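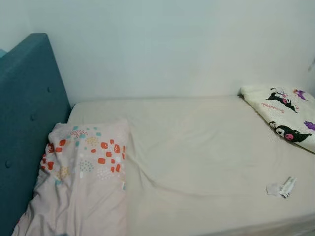 Bed pushed into a corner: how do I make it easier to change the sheets and stop the wall side getting musty?

Posted in Bedrooms and Small Spaces

Emer_upstairs

Hi all! I've just moved into a unit in the back half of an old house and I love it to bits, but the bedroom is tiny. The only spot for the bed is hard up in the corner, headboard on one side and the long side of the mattress along the wall. I've measured it every which way and if I turn it around the wardrobe door won't open, so the corner it is.

Two things I'd love ideas for. First, changing the fitted sheet. I end up kneeling in the middle of the mattress trying to tuck in the far corner while sitting on the bit I'm tucking. Second, the wall side. It's an outside wall and it gets cold overnight, and my last place had a bit of mould behind the bed by the end of winter. I don't want to go through that again. I rent, so no drilling and no painting in a fancy colour, but pretty much anything else is on the table. Budget is 300 all up, and I'd be happy to spend a lot less!

Also, if anyone has thoughts on what to do with the lamp situation, please share. There's no room for a bedside table on the wall side and the only power point is behind the headboard.

Gestuva

Oh, I have lived the corner bed life for years and I'm a complete convert, it's so cosy! You can make it work really well.

Start with the gap. Pull the whole bed out from the wall by the width of your hand. It looks like nothing once the doona is on, but air can move down there and that makes a huge difference on an outside wall. If pillows keep vanishing into the gap, roll up a thin cotton blanket and lay it along the edge at night, then take it out in the morning so the air gets through again.

Next, put felt pads under the legs. I bought a pack of the stick-on ones from the hardware shop and now I can slide mine out with one knee. Check whether your floor is carpet first — if it is, you want the hard plastic glides instead, felt just grabs.

For the sheets, my routine goes like this. Slide the bed out far enough to stand behind it sideways. Do the two wall-side corners first, then push the bed back, then do the two corners you can reach easily. I sew a scrap of coloured ribbon inside the bottom left corner of every fitted sheet so I'm not spinning it around like a pizza. Takes me less time than boiling the kettle.

If you can't move the bed at all, look for sheets with elastic all the way around, and buy a size deeper than you think you need. A slightly loose sheet is much easier to hook on at arm's length. I gave up on a top sheet years ago and just wash the doona cover more often, but I know people have strong feelings about that!

On the mould: open the curtains and fold the doona right back when you get up. Leave it like that while you have breakfast. Making the bed straight away traps all the dampness from overnight. Once a week, run a dry cloth along the wall behind the mattress. If the cloth comes away damp, the gap needs to be bigger or the room needs more airing. I crack the window for 15 minutes every morning, even in July, and put a jumper on.

For the lamp, get a rechargeable clip-on one. Mine lasts me 11 nights on the low setting and I charge it in the kitchen. If you want a plugged-in one, a flat extension lead run down behind the headboard is fine, just make sure the bed isn't pressing on the plug.

nuleo

just get a dehumidifier. second hand ones come up all the time

Espiritu

Agree with nearly all of what Gestuva said, especially folding the bedding back. A couple of extras.

Look at what is under the mattress. If it's a solid base, the damp has nowhere to go and you'll get it underneath as well as along the side. Slats are much better. Stand the mattress up on its long edge for an afternoon every month or so, fan on if you've got one. I do mine on a Friday when I'm home early.

Don't store things under the wall side of the bed. I had 17 shoeboxes under mine and the back row was furry by spring. Very sad, some good boots in there. Everything lives in the front half now, in tubs with lids.

If your headboard is fabric, vacuum it with the soft brush when you do the floors, and get into any buttons or seams. Dust settles there and holds moisture, and you're sleeping right beside it. Check the back of it too when you've got the bed pulled out.

And tell your landlord early if you do see any spots on the wall. Take a photo and send it in writing. Mine came out and cleared a blocked gutter that had been soaking the bricks the whole time — I'd been blaming my own breathing!

Emer_upstairs

These are brilliant, thank you!! Ribbon trick is happening tonight. It is slats, phew. Gestuva, do you remember if the clip on your lamp fits over a thick padded edge, or does it need something thin to grab?

Gestuva

Mine opens to the width of two fingers, so probably not on a padded one. I've got it on the windowsill.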